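Vorel Stacking Finds Tray
For sorting, drying and storing pottery, bone and small finds

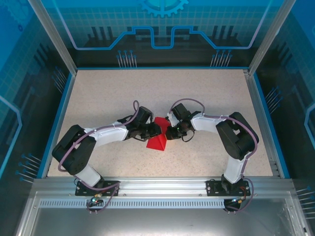 Two arms reaching towards each other over a speckled beige work surface.

Price: £49 per tray, including VAT
Pack contents: one tray, one perforated liner, one set of dividers, 100 blank labels
Weight: 1,852 g with liner and dividers fitted
Availability: in stock, sent out from our Omon warehouse

Overview

The Vorel is a rigid tray for excavation teams, museum stores and university departments that handle archaeological material in quantity. It takes washed or unwashed finds, stacks when full and has a flat rim wide enough to write on. The base is solid. A perforated liner sits inside it on short feet, so washed sherds can drain without lying in water.

It replaces the Cledus tray, which we stopped making in August. The outside size is the same, so the two can be mixed on existing shelving. Cledus dividers will not fit the Vorel.

Using the dividers

Each set has long dividers and short dividers, which slot together at the crossing points. They can be fitted in any of the grooves along the inside walls. Most people sorting pottery start with a few large spaces and add short dividers as the fabric groups become clear. For beads, worked flint and other small pieces, fit the dividers before the tray is filled, and put a sheet of tissue under the material so nothing slips through the liner.

The dividers are held by friction. Do not lift the tray by them.

Drying

Spread finds in a single layer on the liner and leave the tray uncovered in the shade. Trays can be stacked while drying if the corner spacers are turned up, which leaves a gap for air on all four sides. Turn the spacers down again for storage. Bone and low-fired pottery should not be dried in direct sun. Metal, wood and leather need advice from a conservator and should not be put in this tray wet.

Empty the base after each batch. Fine silt collects there and will block the holes in the liner if it is left to dry.

Labels

The labels are waterproof, blank on both sides and punched at one end. A holder on the short wall of the tray takes one label, and a second should go inside with the finds. Write the site code, context number and date on both. Pencil or permanent ink will do. Ballpoint rubs off.

Refill packs hold 300 labels and can be ordered separately.

Specification

Material: grey polypropylene tray and liner, white polypropylene dividers
Inside width: 300 mm
Stacking: up to eight full trays on a level floor, up to five on shelving
Cleaning: warm water and mild detergent, soft brush
Lid: sold separately
Colour coding: clip-on rim tabs in red, blue, yellow and green, sold separately

The tray is not suitable for long-term storage of material that needs controlled humidity. For that, move the finds to sealed boxes once recording is finished.

From customers

"We bought a first batch for the Hlongwane survey and have reordered twice. The trays went out in the back of a pickup every morning and came back full. One cracked at the corner after it was dropped down a bank. The rest are still in use. I would like the label holder to be a bit deeper."
Thandeka Motaung, finds supervisor

"Good for teaching. Students can see the groups laid out and move a divider when they change their minds. The spacers are stiff when new."
Struan Mackay, lecturer in archaeology

"Does the job. Heavier than the old ones."
Thulani Zulu

Questions we are asked

Will the tray fit in a dishwasher?
No. The liner can warp at high temperatures.

Can I buy the liner alone?
Yes. Liners and divider sets are listed under spare parts. Please check that you have the Vorel and not the Cledus before ordering. The name is moulded on the underside.

Is there a half-size tray?
Not at present.

Can the trays be used for soil samples?
They can, with the liner taken out. Keep the fill below the rim so the next tray sits properly on top.

Do you supply trays on loan for a field season?
We do for registered field schools. Ask for Precious Mokgethi in the hire office and give your dates and the number of trays you need.

Orders and delivery

Orders placed before noon on a Thursday go out with that week's van. Smaller orders go by parcel post. We accept purchase orders from universities, museums and local authorities. Trays can be returned unused within a month of delivery, with the dividers and labels still in their wrapping.

For quotations on large orders, contact Precious Chauke in sales. Please include a delivery address, as the carriage charge depends on distance and whether there is a loading bay.

Related items
Vorel tray lid
Vorel spare liner
Vorel divider set
Rim tabs, mixed colours
Waterproof labels, refill pack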